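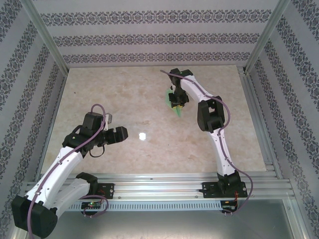 Is the Verklow League going to shrink its schedule next season?

The proposal on the table would cut two rounds from the regular season and put the saved dates into a longer playoff. Clubs vote on it before the summer. The league office calls this a done deal in its press material, but the rules still require a vote, and I'd wait for one.

Who writes this page?

Amra Stojanović. I've followed Verklow handball since the league played in school gyms, and I hold a season ticket at Erudbridge that I pay for myself. I have no job with the league or with any club. The answers were last gone over on March 1, 2019.

Why does the league want a longer playoff?

The stated reason is excitement. The league says fans want more games that matter, and it points to a survey it ran in February. The survey had 522 responses, and it was sent to people who had already bought playoff tickets. Ask people standing in line for ice cream if they like ice cream and you'll get a similar result.

The other reason is gate money. Playoff tickets cost more, and season tickets don't cover them. I don't think that's wicked. I do think it should have been on the first page of the proposal, where the excitement is.

Would more teams get in?

More teams would qualify, yes. The bottom two qualifiers would play a short opening round against each other while the top seeds rest. On paper that keeps mid-table clubs interested in spring. In practice a club could lose more games than it wins and still be three good nights from a trophy. Some people love that. I have trouble seeing what the regular season is for at that point.

Does the plan make the league more balanced?

I can't find anything in it that would. Bošković has won the title three years running with a deeper bench than anyone else, and a longer playoff tends to favor the deeper bench. The league's answer is that "anything can happen in knockout play." Most of the playoff rounds would be best of three, though, and over three games the better team usually gets its way. 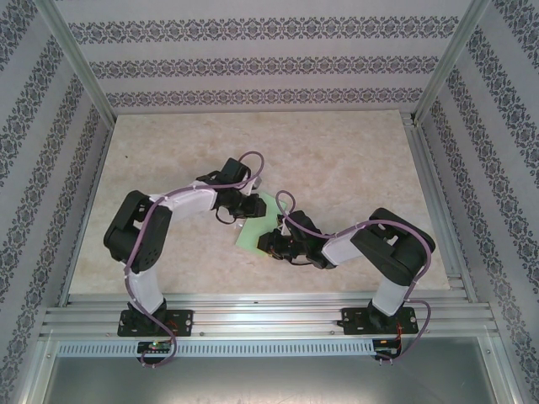

If the aim is a closer league, the place to look is the roster rules. Right now a club can register as many players on senior contracts as it can pay for. A cap on those would hit Bošković and probably Erudbridge as well, so I'm arguing against my own team here. No cap is mentioned anywhere in the proposal.

What is Numis paying for?

Numis is the new title sponsor and would get its name on the playoff. The league won't release the size of the deal. It has said that "a significant portion" goes to the clubs, and when I wrote to ask what portion, I got the same sentence back with a nicer greeting on top. Until there is a number, I'd treat the phrase as meaning nothing.

Will season tickets get cheaper with fewer home games?

Erudbridge has promised to "review pricing." I've been through two of those reviews and the price went up after both. The other clubs haven't said anything I could find. If you're renewing early to get a discount, read the terms first, as the form I was sent doesn't guarantee a set number of home games.

What happens to the youth games played before senior matches?

They would lose the same dates the seniors lose. The league says those games will be moved to "alternative venues." No venues are listed. Parents of junior players should ask their own club, and ask in writing.

Can fans vote on any of this?

Only clubs vote. At clubs with paying members, a petition with 300 member signatures forces the board to hold an open meeting before it casts its vote. It doesn't bind the board to anything. Erudbridge members have started one, and the sheet is at the ticket window on match nights. Bring your member card or they'll turn you away.

Isn't this just how every league is going?

People keep telling me so, and perhaps it's true. I'd still like to see one example of a league our size where attendance rose after the change and stayed up past the first year. I asked the league office for one and was told the comparison work is ongoing. If you know of a case, send it in and I'll put it here, even if it proves me wrong.

How do I get a correction made?

Email me through the contact link with the question you're writing about and where your information comes from. I don't use tips about transfers, and I don't print anything a club employee tells me unless it's also in a document I can read.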